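Forum Manip & Apprentissage > Méthodes et résultats > Pliage sur lit : le résultat Follstead tient-il la route ?

12 messages, 216 vues

eszulc
Bonjour à tous. Je sors de la lecture du rapport Follstead sur la manipulation de vêtements sur matelas et j'ai un doute que je n'arrive pas à dissiper tout seul. Pour ceux qui ne l'ont pas ouvert : ils comparent deux façons d'apprendre la prise d'un tissu froissé. La première prédit directement la pose de la pince à partir de la caméra de tête. La seconde cherche d'abord un pli saillant, le classe « prenable » ou non, puis seulement planifie. Ils annoncent 30 prises réussies sur 40 pour la seconde, 12 sur 40 pour la première. L'écart est tellement joli que je me méfie.
Quelqu'un a-t-il essayé de reproduire ?

hjordis_t
Essayé, oui. Reproduit, c'est un bien grand mot.
Chez nous la méthode en deux étapes fait mieux que la régression directe, mais l'avantage fond dès qu'on remplace leur drap plat par un drap-housse mal tendu. Le détecteur de plis adore les plis. Il en trouve partout. Sur un drap froissé, il est comme un enfant dans une confiserie.

eszulc
Donc il attrape le drap ?

hjordis_t
Il attrape le drap avec une conviction admirable, oui. Et comme leur critère de succès est « tissu soulevé de la surface », un drap pincé et tiré vers le haut compte comme une réussite. Relisez la section sur l'évaluation, c'est écrit en petit mais c'est écrit.

b_bloxham
Je vais prendre la défense de Follstead, il faut bien que quelqu'un s'y colle. Le critère est discutable, d'accord, mais il est identique pour les deux méthodes. Si la baseline peut elle aussi marquer des points en tirant sur le drap, l'écart reste informatif.

hjordis_t
Sauf que la baseline ne cherche pas les plis. Elle vise au milieu de la tache de couleur et elle se rate dessus. Le critère favorise mécaniquement celle qui part à la chasse au relief. Ce n'est pas de la triche, c'est un critère mal taillé.

b_bloxham
Vous supposez que la baseline vise la couleur. Vous l'avez vérifié ou c'est une intuition ?

hjordis_t
Une intuition. Une bonne, mais une intuition.

albertina.s
Je me permets d'intervenir parce que nous travaillons exactement là-dessus avec Zallance depuis octobre dernier, et que le sujet me prive de sommeil (sur un lit, ce qui ne manque pas de sel).

Pour que tout le monde parle de la même chose, je joins une vue de la caméra de tête. On discute beaucoup de « tissu sur tissu » dans les articles, avec des schémas très propres où le fond est un rectangle gris. Le fond ne ressemble jamais à un rectangle gris.

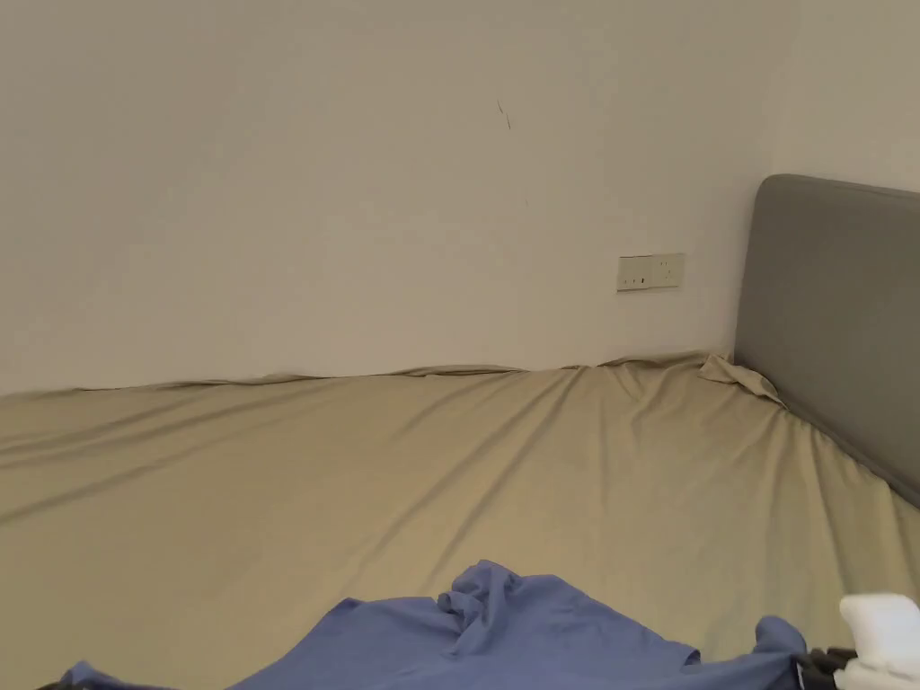
Vue de tête, chemise probable bleue au premier plan, drap-housse beige, pièce noire articulée, sans doute de la pince, en bas à droite.

Regardez le drap avant le vêtement. Les longs plis en diagonale ont un reflet satiné, et vers la tête de lit il y a un petit rabat de drap qui se dresse tout seul dans son coin. Pour un détecteur de relief, ce rabat est un candidat tout à fait respectable. Le sommet du tissu bleu aussi, évidemment. La seule chose qui les départage franchement, c'est la couleur, et c'est justement ce que l'étape « plis » de Follstead jette en passant en profondeur seule.

Nous avons donc rajouté un masque de segmentation en amont : le détecteur ne voit plus que les plis situés sur l'objet. C'est bête comme chou. Les prises de drap ont presque disparu.

e_sowah
« Bête comme chou » jusqu'au jour où la chemise est beige.

albertina.s
Merci Efua, je me demandais combien de messages il faudrait.

e_sowah
Je suis sérieuse. Votre masque marche parce que bleu sur beige, c'est un cadeau. Avec du linge de maison, la moitié du panier a la couleur du lit. Chez Guerreiro on a abandonné la segmentation seule pour cette raison et on est passés à une prise en deux temps : pincer, soulever très peu, regarder ce qui bouge. Si le mouvement se propage jusqu'au bord du matelas, c'est le drap, on relâche. Si ça reste local, on continue.
C'est plus lent et c'est laid à regarder. Le robot a l'air de tâter la marchandise au marché. Mais ça ne dépend pas de la couleur.

eszulc
Et le temps de cycle ?

e_sowah
Douloureux. Question suivante.

b_bloxham
Une objection quand même sur la prise en deux temps. Avec un drap-housse déjà lâche, le mouvement reste local lui aussi. Le rabat près de la tête de lit dans la vue d'Albertina, on pourrait peut-être le soulever sans que le reste suive. Votre test dirait « vêtement » en toute confiance.

e_sowah
C'est notre cas d'échec principal, oui. Je ne l'aurais pas mis en première page mais puisque vous y êtes.

hjordis_t
Les deux ensemble, alors ? Masque quand il est sûr de lui, palpation quand il ne l'est pas. Le seuil serait à régler, et tout le monde sait comme on aime ça.

albertina.s
On a commencé. Le problème est de savoir quand le masque est sûr de lui. Il est toujours sûr de lui. J'ai connu des directeurs de thèse plus nuancés.
Plus utile pour nous : calibrer la confiance sur des vêtements proches de la teinte du drap, tenus à part de l'entraînement. C'est en cours, je ne donnerai pas de chiffre avant d'en avoir un que je ne regretterai pas.

eszulc
Je reviens à ma question de départ. Si je recompte les succès de Follstead en exigeant « vêtement soulevé, drap resté en place », est-ce que je peux le faire avec ce qu'ils ont publié ? Ils donnent les vidéos de tête mais pas les étiquettes.

b_bloxham
Les vidéos suffisent pour une partie des essais. Dans d'autres, la pince cache le point de contact et on ne sait pas ce qu'elle tient. J'avais commencé un tableau à l'époque avec trois colonnes : vêtement, drap, indécidable. La troisième se remplissait plus vite que je ne l'aurais voulu.
Je concède à Hjørdis que cette colonne suffit à rendre l'écart annoncé fragile. Je ne concède pas le reste.

hjordis_t
J'encadre la première phrase.

e_sowah
Pour les indécidables, prenez la vue de poignet si elle existe. Dans l'outil Wosorus on peut caler les deux flux côte à côte, ça évite de loucher.

eszulc
Ils n'ont publié que la tête. Je leur écris pour demander le poignet et je reprends le tableau de Beverley en attendant, s'il veut bien passer en public.

b_bloxham
« Elle » veut bien. Fichier envoyé en message privé, les commentaires en anglais sont de moi, les jurons aussi.

eszulc
Toutes mes excuses, et merci. Je poste le recomptage ici dès que j'ai les essais où l'on voit quelque chose.

Dernière modification du sujet : 8 août 2023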